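Switching the basement shop to one long bench

I finally got rid of the two short benches in April and put in one long one. It took most of a month of evenings.

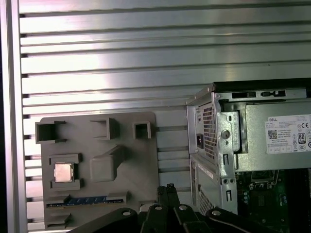
Gray board against slotted aluminum.

The old benches came with the house. They were different heights, so anything longer than a shelf had to be propped up on scrap at one end. I put up with that for years. What changed my mind was a door I was trimming for the upstairs bathroom, which slid off the scrap and took a chip out of the bottom corner.

The new top came from Reinholz, the lumber yard out past the rail crossing. They had a slab of maple, 10 feet long, with a stain down one side that knocked the price to $361. The stain faces the wall now. Delivery was another $60 and they would only bring it as far as the driveway. Getting it down the basement stairs meant taking the handrail off.

I built the legs from construction lumber. The first set came out too tall. I had measured from my belt, which a book told me to do, and it was fine for sawing but bad for planing. I cut them down twice and ended up an inch lower than the old bench by the window.

For a finish I used Lemby oil, three coats. It smelled for a week and the furnace carried it all over the house. Next time I would do this with the windows open in June.

The vise is still the old one. The jaws are out of line and it needs a new screw, and the shop in Morero that used to carry the parts has closed. I have 26 clamps and no good place to hang them, so that is the next job.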